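Plelloven opens second hand-tool repair counter in Skeltham

9 Nov 2023

Plelloven, the tool repair and resale business, has opened a second counter in Skeltham. The new premises take in worn or damaged hand tools from the public and the trade, and sell reconditioned ones at fixed prices.

The Skeltham counter occupies the former Montoya ironmonger's shop, which closed in July. Plelloven has taken a lease on the ground floor and the rear yard. The old shop drawers have been kept and are now used for spare handles, ferrules and screws.

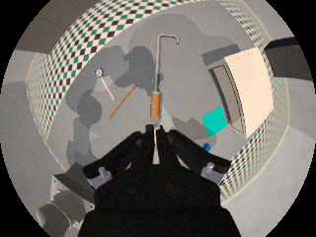

Customers can bring in screwdrivers, chisels, hand drills, garden tools and planes. Each item is given a ticket and a written quote before any work is done. Sharpening is normally ready the same day, and new handles take up to a week. Power tools and anything with a battery are not accepted.

The company's first counter repaired 675 tools in its last trading year. Of these, 196 were garden tools, mostly shears and edging irons. Nearly 579 tools were returned to their owners and the rest were sold on or broken up for parts.

Fulgencio Esteban, founder of Plelloven, said: "People have been posting tools to us from Skeltham for a long time, and postage on a spade costs more than the repair. We wanted somewhere they could walk in with it. The Montoya shop had the right sort of bench and a door wide enough for a wheelbarrow."

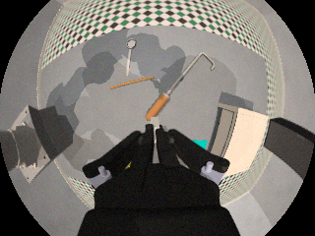
Issue 11

Handles at both counters will be supplied by Temodeck, which turns ash and beech blanks to Plelloven's patterns. The agreement covers replacement handles for hammers, axes and most long garden tools. Customers who would like to fit a handle themselves can buy one over the counter, with a wedge included.
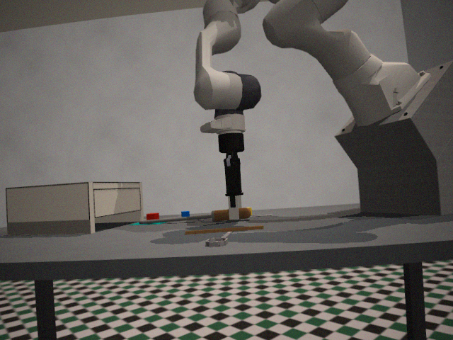 A small range of reconditioned tools will be on sale from opening. Prices are marked on a paper label along with the work carried out. Any tool bought from Plelloven can be brought back for one free sharpening within the year.

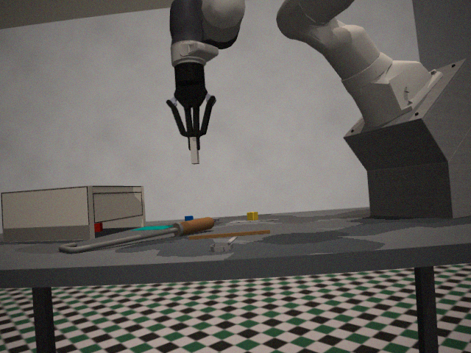

Evening classes in basic tool care will begin at Skeltham once the back room has been fitted out. The first will cover sharpening, setting a plane iron and cleaning off rust. Learners practise on offcuts before they move on to their own work, and a small pale block like the one held over the table is a good size to start with. Places must be booked at the counter and paid for in advance.

The Skeltham counter is entered from the main street, and there is level access through the yard. Trade customers with larger batches are asked to ring ahead so that space can be cleared.

Ends

Notes to editors

Plelloven repairs, sharpens and resells hand tools. Fulgencio Esteban is available for interview at either counter by arrangement.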